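Drustateck Rekitz keypad review

The Rekitz is a one-handed keypad for people who play shooters on a computer and don't want a full keyboard under the left hand. It has a curved block of mechanical keys, a thumb stick, a scroll wheel along the inner edge and a palm rest that slides in and out. It plugs in over USB and shows up to the operating system as a keyboard, a mouse and a game controller at the same time. That last detail causes most of the trouble described further down.

I used it for 50 hours of play, nearly all of it in first-person shooters. The main test game was Plulach, which runs in a browser tab and is a good stress test for this kind of device. Browser games see input only after the browser has looked at it first, and they tend to handle odd devices badly. Anything that works in Plulach will usually work in an installed game. The reverse doesn't hold.

Build and layout

The case is matte plastic over a steel plate. It doesn't flex when pressed at the corners and it doesn't creak. Four rubber feet keep it in place on bare wood, less so on a cloth mat, where it creeps forward during long sprints because the left hand pushes on the thumb stick. A larger foot at the back would fix this.

Keys are staggered by column, so each finger moves straight up and down. Coming from a normal keyboard, you will miss the reload key for the first few evenings. I moved reload down one row and the problem went away. The keycaps are doubleshot and use a common stem, so they can be swapped, though the caps at the outer edge are an unusual width and I couldn't find replacements.

The switches are linear and on the light side. They are lubed from the factory, unevenly. Two keys on my unit had a slight scratch on the way down, and both sit in the row used for weapon selection. Drustateck sells the switches as hot-swappable. They are, but the puller in the box is thin stamped metal and bent on the first switch.

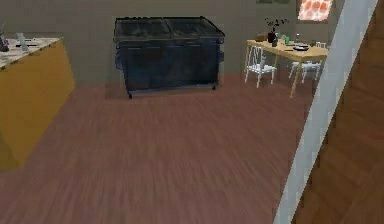

Milagros Grajales asked under the preview whether the palm rest can be taken off completely, as her hand is small and the rest on the previous model kept her ring finger off the top row. It can. Two screws underneath hold the rail, and with the rail off the bottom is flat. The unit is then light enough to slide, so put a strip of grip tape under it.

Thumb stick

The stick is the reason to buy this over a cheaper keypad. It uses magnetic sensors and has a short throw with a firm return. It can run in three modes. In key mode it sends W, A, S and D with an adjustable threshold. In stick mode it sends real analog movement as a game controller. In mixed mode it sends keys until the stick passes a set point and then adds the sprint key.

Mixed mode is the useful one. Walking and sprinting on one control frees the little finger, which can then crouch. The set point needs tuning. At the default I was sprinting around corners I meant to creep around, and in Plulach footsteps pull enemies from the next room. I raised the set point until a light push never triggered it, then lowered it one step.

Stick mode is where the three-devices-at-once design gets in the way. Plulach switches its on-screen prompts and its aim assist according to the last device that sent input. With the stick sending controller data and a mouse sending aim, the game flips between the two several times a second. The prompts flicker, and worse, aim assist turns on and off while you're tracking a target. Many games do this, so it would be unfair to put it all on the keypad, but the box says the stick works in any game with controller support. It works in games that accept mixed input. Check the forum for your game before paying extra for the analog feature.

Diagonals in key mode are good. The zones for each direction overlap by an amount you can set, and with a wide overlap it's easy to strafe forward and left without landing on a pure forward by mistake. With a narrow overlap the stick feels like an old joystick with a square gate.
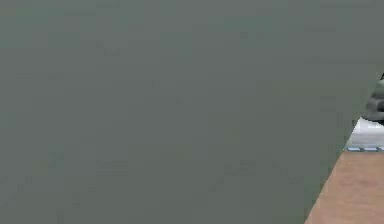

Grey-green surface at very close range.

Latency

The keypad reports at up to 1,000 Hz. I don't have lab equipment, so I used a simple test page that logs the time between key events, and compared the Rekitz with a plain office keyboard on the same port. Across 1,572 logged presses the keypad had no dropped events and no double presses. Spacing between reports was steady. The office keyboard was slower and less even, as expected.

In play, the difference is hard to feel in a browser. The tab, the compositor and the display all add more delay than the keypad saves. In an installed shooter with the frame cap off, counter-strafing did feel tighter. Lutfa Akanda, who plays faster games than I do, tried the unit on a Sunday and said the same thing without being asked. Neither of us could tell the full report rate from the half setting.

One fault: when the computer wakes from sleep, the keypad takes several seconds to come back, and any key held during that time is treated as stuck until you press it again. I walked into a wall for a while before working this out. Unplugging it isn't needed. Tap the key.

Software

Configuration goes through Pacheco, a program that handles key maps, stick curves, lighting and macros. It's a large download for what it does, and it wants an account. The account can be skipped with a small gray link at the bottom of the sign-in window. Skipping it turns off cloud profiles and nothing else that I could find.

Profiles can be stored on the keypad itself, which is the right choice. Once saved, Pacheco can be closed or removed and the maps still work on another machine. Lighting settings are the exception and fall back to a slow color cycle when the software isn't running. You can turn the lights off from the keypad with a key combination, and that setting does stick.

Automatic profile switching looks at the name of the running program. For a browser game that means the browser, so the shooter profile also comes on while you're writing email. Pacheco has no way to match on a window title. I assigned profile switching to the scroll wheel click and did it by hand.

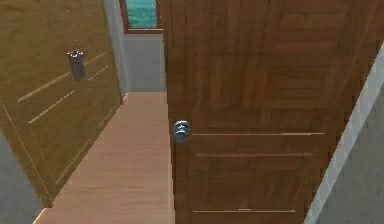 The stick curve editor is better. It shows raw input and output on one graph, updates live, and lets you drag points or type values. You can set a dead zone at the center and another at the outer edge. My unit needed almost no center dead zone and still showed no drift at the end of testing. The editor also has an export button that writes a plain text file, and the file can be edited in anything. Jhosep Espinoza posted a set of curves for slow tactical games on the Drustateck forum and they loaded without a problem, although his key map assumes the older model and puts lean on a key the Rekitz doesn't have.

Macros are basic. You can record a sequence, set delays and bind it to a key. Many multiplayer games forbid this, and Pacheco doesn't warn you. A single toggle disables all macros on the device. I left it off the whole time except to check that it worked.

Comfort

After two hours my wrist was fine and my thumb was tired. The stick spring is stiffer than the one on a console controller, and holding sprint takes constant pressure. Softer springs are sold separately and weren't included with the review unit. The palm rest has a rubbery coating that picks up lint. It wipes clean with a damp cloth but looked worn at the edges by the end of the test.

Tilt is fixed. Yaneth Betancur, in the comments on the older model, suggested raising the outer side with a folded card, and that helps here too. Some kind of flip-out foot should have been part of the design. 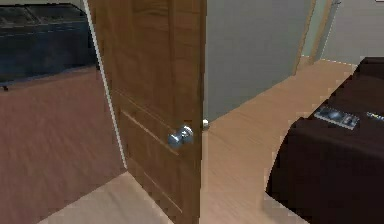 A partly open wooden door with a round knob.

Left-handed players are out of luck. The stick sits on the right edge of the pad and there's no mirrored version.

Against the cheaper option

The obvious alternative is a small keyboard turned at an angle. It costs less, types normally and works with everything. What it lacks is the analog stick and the column layout. If your games don't read analog movement, and you don't plan to use mixed mode, the small keyboard is the better buy. The Rekitz keys alone don't justify the price.

If you want walk and sprint on one thumb, it does that well once tuned, and I've kept mixed mode on for everything since the first week. Firmware was updated once during testing, in February, and the update cleared the stored profiles without asking. Export them first.

Good: stick quality, stored profiles, solid case, curve editor, steady reporting.

Bad: fixed tilt, stiff spring, slow wake from sleep, profile switching that can't tell one browser tab from another, flimsy switch puller, right-handed mouse users only.

Tested over USB with the cable in the box. Edith Apaza checked the wake problem on a second computer and got the same result.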